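Small Labels, Long Memory: notes for my talk on regional hard rock after 1991
Speaker notes, version 2/16/24 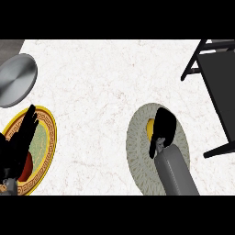

Start with the song, one minute only. Do not say the name of the band before it ends.

Then say: this was Zodavau, from Timthorpe. They made one album, and the label Serura pressed 2,187 copies on CD. For a local band this was a big number. Most of them were sold from a table at the concerts.

Slide 2. Explain how Serura worked. The band paid for the studio, the label paid for the pressing and the cover. No advance money. I must speak slowly here, last time people mixed up these two costs.

Slide 3. The sound. Guitars are tuned a half step down, the drums are dry, and the singer is very high in the mix. Play the chorus of track 3, then the same chorus from the demo. Ask the room which one they like more. I prefer the demo, but I will say it after they answer.

Slide 4. The tour in April. They played 20 shows in small clubs, and the last was in Grønli, for 111 paying guests. (Pronounce it well, I practiced.) The live tape from Grønli has a bad bass sound, so only play the guitar solo.

Slide 5. Why collectors want the first pressing. It has a longer fade on the last song. The second pressing cuts it.

If there is time, take questions about the demo. If not, go directly to the last song and let it play while people leave.

Comments

I have the second pressing and always wondered why the ending felt so short. Thanks for these notes.

Demo version for me too. The album drums are too dry.

Is the Grønli tape complete anywhere?

Related
Serura: a list of all releases
How to tell a first pressing from a second
Demo tapes and how to store them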